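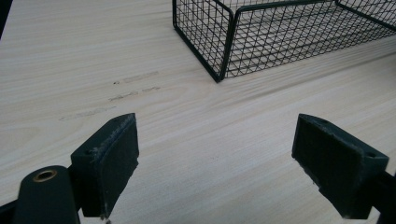
打印本页 | 用电子邮件发送给朋友

分类:学生作品 > 生活与家政 > 课程项目报告

一张桌子,一只网篮:公共洗漱桌的小整理

课程编号 2814,Clemdale 校区
执笔:Yurani Betancur

先说说这个题目是怎么来的吧。我们住的 Dulari 楼每层都有一间小小的备用房间,里面摆着一张浅色的木桌,开学的时候谁都不太在意它,到了期中,桌面上就慢慢长出东西来了:刷牙用的杯子、洗脸的海绵、只剩一点点的护手霜、发圈、不知道哪位同学的钥匙扣……每次我想在那张桌子上叠衣服,都得先把一堆零碎推到一边去,推着推着就有东西滚到地上。有一天晚上我蹲在地上找一只瓶盖,找了好久,心里就想,课程项目要求选一个“身边的、小的、能动手改一改的地方”,那不就是它嘛!

Hollmann 老师听了我的想法以后只问了一句:“你打算怎么知道它变好了呢?”我当时答不上来,回去想了两天,最后决定写桌面日志。每天晚饭后去看一眼,记下哪些东西在桌上,哪些东西换了地方,再记一句自己的感觉。日志一共写了 22 天,有的写得很长,有的只有半行(考试那几天真的没有力气),但总算一天都没有断。

一、为什么选网篮

最开始我想用纸盒,因为手边就有,还可以贴上好看的包装纸。可是我妈妈在电话里提醒我,洗漱用的东西多少都带点水,纸盒底下过不了几天就要软。她在家里用的是铁丝网篮,放在水槽旁边,水滴下去了,风也吹得进来,用了好些年也没换。于是周末我坐车去了 Ukeck,在那家杂货店里转来转去,比了好几种篮子,有塑料的,有藤编的,还有一种带盖子的布盒,漂亮是漂亮,可是盖子一盖上,里面有什么就全忘了,我自己就是这样的人。

最后带回来的是一只黑色的长方形网篮,敞口,网眼小小的,发圈掉不出去。我很喜欢它透光的样子,放在浅色的桌面上不显得笨重,隔着网格还能看到下面的木纹。室友说它像文具店里的东西,我觉得也没什么不好,谁规定洗漱用品不能放得像文具一样整齐呢。

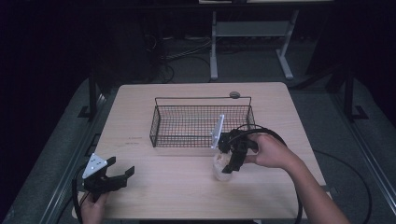 本页最后更新:2022年12月26日,星期一

二、怎么摆

篮子放在哪里,我前前后后改了好几次。一开始放在桌子正中间,好找是好找,可是叠衣服的地方就没有了。后来挪到最靠边的角上,又总被人的袖子带到。现在的位置是桌子靠里的一侧,前面留出一大块台面,人站在桌前伸手就能够到篮子,也不用绕过它去做别的事情。

关于什么东西该进篮子,我和同层的同学讨论过一个晚上,一共来了 9 个人,大家坐在走廊的地毯上,吃着橘子,说得很热闹。有人主张按人分,每人一格;有人主张按用途分,洗脸的归洗脸的,刷牙的归刷牙的。按人分听起来公平,可是那样要买好多隔板,篮子里的地方也就零碎了。我们最后定下来的办法很朴素:

篮子里只放每天都要用、又不怕别人看见的东西。
透明的杯子杯口朝上放,让同学一眼就知道里面有没有水。
海绵和丝瓜络放在最上面,别的东西不要压着它们。
药品、首饰和证件请带回自己房间。

杯子这一条后来还引起了一点小小的争论。我最喜欢的那种塑料杯是半透明的,带一点磨砂的感觉,轻得很,手一碰就倒。有同学说倒扣着放更干净,我试了几天,发现倒扣的时候杯口贴着篮底,心里总是不太舒服,就又改了回来。这一点没有标准答案,我在日志里写了整整一页,老师在旁边画了一个笑脸。

三、丝瓜络的故事

写到丝瓜络我就忍不住要多说几句。外婆家的院子里每年都搭丝瓜架,夏天吃嫩的,到了秋天总有几根藏在叶子后面忘了摘,等发现的时候已经老得敲起来空空响。外婆把它们剥了皮,抖掉籽,在竹竿上晒着,想用的时候就拿剪刀剪一截,洗碗、擦背都用它。我小时候嫌它扎人,长大离开家以后反倒想念起来了。

切成圆片的丝瓜络特别好看,中间有大大小小的空腔,一丝一丝的纤维绕来绕去,像一朵长得很慢的花。它也是我做这个项目时最关心的一样东西,它里面藏水,放在实心的盒子里,底下那一面很久都是潮的。放进网篮以后,上下都能通气,我觉得这是整个改动里最实在的一处。

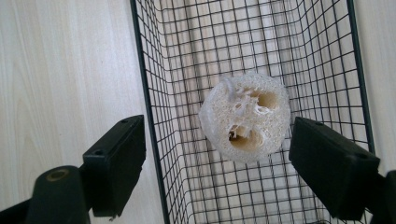
图 2 网篮中的丝瓜络切片

日志里有关丝瓜络的部分,我原来想做成表格,写着写着发现自己每天记的话都差不多:“摸了一下,还有点潮”“今天好多了”“谁把它拿去擦桌子了?”所以这里就不列表了。我没有湿度计,也没有学过怎么测,只能凭手指的感觉,这是报告里比较弱的地方,先老老实实地写出来。如果有理科的同学愿意接着做,用厨房秤每天称一称重量,应该会比我的办法好得多。

四、擦桌子

收拾东西只是一半,另一半是擦桌面。东西都进了篮子以后,我才看清楚桌面上原来有几道灰灰的擦痕,短短的,一道挨着一道,不知道是什么时候留下的。我用温水和一点点肥皂顺着木纹擦过一遍,颜色淡了一些,没有全部去掉,也就不敢再用力了,怕把表面擦花。

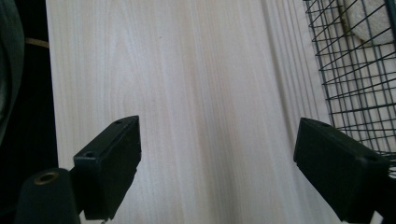
后来我养成了一个习惯,每次写日志之前先拿干布从里往外抹一遍,抹到桌边再把布抖一抖,前后用不了多久。同层的同学看见了,有时候也会顺手帮忙。有一位平时不太说话的学妹,连着好几天比我先到,把篮子端起来擦底下那一块,擦完又放回原处。我问她怎么想到的,她说看着台面宽宽的,心里舒服。我把这句话原样抄进了日志,觉得比我自己写的那些都好。

五、哪些地方没有做好

第一,篮子没有写名字。大家都觉得自己认得自己的杯子,结果两只差不多的杯子放在一起,拿错过不止一次。下学期想试试在杯底贴一小圈彩色胶带。

第二,周末没有人管。周五晚上还清清爽爽的桌子,到了周日又堆起来,特别是有人回家带了吃的回来的时候。我写过一张轮流值日的小纸条贴在门后面,效果一般,过几天纸条自己也掉了。

第三,我的报告写得太长了。课程要求是大约 800 字,我第一稿就写过了头,Hollmann 老师说可以放宽,只要每一段都是真话,于是我就放心地写到了现在。

六、接下来

一月份开学以后,我打算把日志再写一段时间,看看寒假回来大家还记不记得那几条约定。楼下那一层的同学也来问过篮子在哪里买的,我已经把去 Ukeck 的公交路线写给她们了。如果她们也愿意写日志,两层楼可以互相看看,说不定能想出比杯底贴胶带更好的主意来。

谢谢陪我坐在走廊里吃橘子的每一位同学,谢谢室友忍受我天天念叨那只篮子,也谢谢妈妈在电话里讲的那些话。日志原件放在 2814 课程的作品架上,想翻的同学请翻完放回去,里面夹着几张买东西的小票,请别弄丢。

打印本页 | 用电子邮件发送给朋友

相关作品
旧毛巾的第二种用法
Dulari 楼晾衣绳调查小记
宿舍窗台能种什么?一个学期的观察
走廊鞋架改造报告(上)
给外婆写一本厨房小册子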